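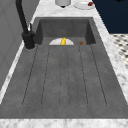 Carkirley commented under my last post that a simulated kitchen is a toy, and that anyone paying real money for one should spend it on a cheap arm and a stack of secondhand dishes instead. Fair enough, I've thought the same thing on bad evenings. But I've now had the Plestton kitchen pack on my machine long enough to have an opinion, so let me argue back a little.

First, what you get. Plestton sells a set of rendered kitchens for robot training, and you load them into your simulator and let your virtual robot loose on whatever tasks you dream up. The starter pack is $177 for a single seat, and it comes with 40 tasks already written (put the thing on the plate, take the thing off the shelf, that kind of stuff). The full asset library lists 1,232 items, though a lot of those are the same object in another color, which I found a bit cheeky.

I've spent most of my time in the kitchen with the navy cabinets and the marble counter. It's pretty! The marble veining is lovely, the gray sink has a proper grooved drainboard, and somebody cared about that tall black faucet. I keep the sink camera open on my second monitor while I'm doing email. The plate down in the basin is a nice hard case, too - the lip of the bowl hides a good part of it from that angle, and I like a kit that makes you deal with a view like that.

What I don't love is the food. I had to look up what a couple of the small items were supposed to be, and I'm still going back and forth on the yellow one. For picking and placing it hardly matters, a lump is a lump. If you're giving your robot instructions in plain words, though, it matters a lot, and I ended up renaming half my task list so I could keep track of it.

Installing it was fine. I mean, the installer was fine, and then the physics settings ate an entire evening because the default friction is way too low and everything skated off the shelves. There's a slider. It's three menus deep. Once I'd bumped it up, things stayed where I put them and I could get on with the shelf tasks, which were the reason I bought the pack in the first place.

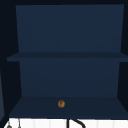 Tornance, April

I'm picking this post back up after a couple of weeks away from it, now typing from my sister's dining table with the laptop fan going like crazy. The shelf tasks are my favorite part of the whole pack. You get a small object on a big dark board, with lots of empty space to either side, and it's so much easier to see what your settings are doing when there isn't other clutter to blame. I'd start any beginner there.

Version 2 also landed while I was away, and the update moved my saved camera views into a different folder without a word. Grr. Back them up before you click yes.

Now, the lighting. The navy goes nearly black down the side panels, and I'd love a brightness control per room instead of the one global setting. Sarıgül makes a competing pack with much better lights, but you rent that one by the month and I'm stubborn about owning things I've paid for. Their cabinets are also all white, and I'd rather have some dark surfaces in the mix before I trust anything near my own kitchen (brown cupboards, terrible bulb).

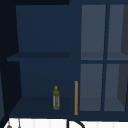 Small bottle, bottom shelf, glass doors to the right.

I set up the bottle task myself, and it took me longer than I'd like to admit. It stands pretty close to the divider, with that orange bar right beside it, so there's a lot less room to come in from the right than from the left. My first version of the task didn't care which side the arm came from. My second one does, and I'm happier with it. The task editor is good for this, by the way: you drag the object where you want it, type a name, save, done. I only wish it had an undo that went back further than one step.

The glass doors are nicely done as well, and you can faintly make out the shelves through the panes. I haven't written anything for that side of the cabinet yet.

So, Carkirley, would I buy it again? Yes, at the starter price. I wouldn't pay for the full library until they sort out the item names and stop counting every recolor. And if you do have a cheap arm sitting around, keep it, because I'd like to try some of these tasks on real shelves later in the year and I may come begging to borrow it.

Next post is going to be about the task editor on its own, with my friction settings written out properly, as a few of you have emailed asking for them.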